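3. Equipment Planning and Budget

3.1 What we had to buy and when

The tabletop cell was planned in January, before the handling tasks were fixed. This was backwards, and a fair part of this section is about what it cost us. The funding line closed early, so the arms had to be specified while the task list was still one page of notes. Two arms per cell, one gripper per arm, a plain table. Everything else was left for later and later turned out to be expensive.

We asked for quotes from Zarnside and Dravside. Both sell small bench arms with aluminum structure and a swappable gripper. Zarnside quoted per arm, Dravside quoted per cell with the controller included, so the two numbers could not be compared line by line. We spent 11 days getting both onto the same sheet. Recommendation to other groups: write the sheet first, send it out with the request, refuse quotes that come back in another layout.

The sheet we ended up with has the following headings. Arms. Grippers. Controllers and cables. Mounting. Table and surroundings. Spare parts. Consumables. Labor for setup. Labor for repair. The last two were missing in our first draft and they are not small.

3.2 Arms and grippers

Payload was the first filter. Light disposable items only, so nothing in the task list called for a heavy arm, and paying for payload we would not use made no sense. Reach was second. A short arm is cheaper but then the two arms have to sit close together, and the shared area in the middle gets crowded. Our placement puts the arms on the left and right sides of the table with the object between them (Figure 1). Most tasks are then within reach of either arm, which also means work can go on with one arm while the other is out for repair. We had not budgeted for that and it has helped more than once.

Grippers were bought separately from Frei. Reasons were price and delivery time, in that order. Fingertips wear, so they went under consumables instead of equipment, a distinction that matters to our purchasing office because equipment needs a second signature. A set of 4 spare fingertips was ordered with each gripper. In hindsight order double. Shipping for a second small order came to nearly as much as the parts.

Cables deserve their own line. The cable lengths supplied with the arms were fine for a demo bench and too short for ours. Replacement cables were a custom item with a long lead time, and for that whole stretch one arm sat in its box. Measure the run from the controller to the base before ordering, then add slack for the routing.
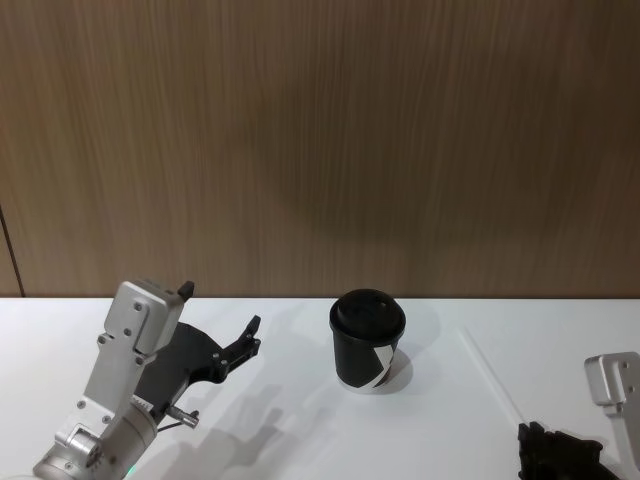

Figure 1. Tabletop cell with two arms and a lidded paper cup.

Table and surroundings came next. We priced a laboratory bench, a workshop bench and an ordinary white table. The ordinary table won on cost by a wide margin. What it lacks is mounting points, so base plates had to be made, and teh machining charge ate part of the saving. Still cheaper overall. Groups with their own workshop will do better than we did; we paid the outside rate.

Lighting was left out of the budget entirely. Room light was assumed to be enough. It is enough for most tasks, but shadows from the arms fall on the table and we would now set aside a small amount for diffuse lamps. Not purchased at the time of writing.

3.3 Task objects

Task objects are cheap one at a time and easy to forget. Paper cups with lids were chosen as the first object class since they are light, easy to replace and do no harm to the gripper when a grasp goes wrong. They do get crushed, however. We ordered 156 cups with matching lids from Dustetti in one batch, so that size and stiffness would stay the same across the trials. Mixed batches are a false saving. A change in wall stiffness shows up in the grasp results and then the earlier trials have to be repeated, at labor cost.

Lids should be ordered from the same supplier as the cups. Obvious, but our first small order was split between two suppliers and the fit was poor. Those were thrown out. Storage also needs a thought, a shelf near the cell, closed, dry.

3.4 Spares and repair labor

No full spare arm was bought. The argument for one is downtime, the argument against is that it ages on the shelf, and its firmware falls behind the ones in use. We kept 2 joint modules instead, covering the joints that the supplier listed as most often returned. Fasteners were bought by the box. Small screws get lost during gripper changes and a missing screw can stop a session just as well as a dead motor.

Repair labor was estimated at zero in the first draft, on the grounds that the arms were under warranty. The warranty covers parts. It does not cover the time spent diagnosing the fault, packing the arm, and recalibrating after it comes back. Recalibration alone takes most of a working day in our setup, for both arms, as their relative position has to be checked again even if only one was removed. We now book this as a fixed charge per return.

3.5 Order of purchase

If starting again we would buy in a different order. Task objects first, a few of each, handled by hand. Then one gripper, tried on the bench with no arm. Then one arm, the table and the base plates, and the second arm only after the first has run for a while on real tasks. The discount for buying both arms together was real but smaller then the cost of the changes made afterward to mounting and cabling, which had to be done twice.

The discount is also negotiable. Dravside agreed to hold the pair price for a delayed second unit when asked in writing. Zarnside did not. This settled the choice of supplier more than any item on the specification sheet, and it should probably be asked before the specifications are compared at all.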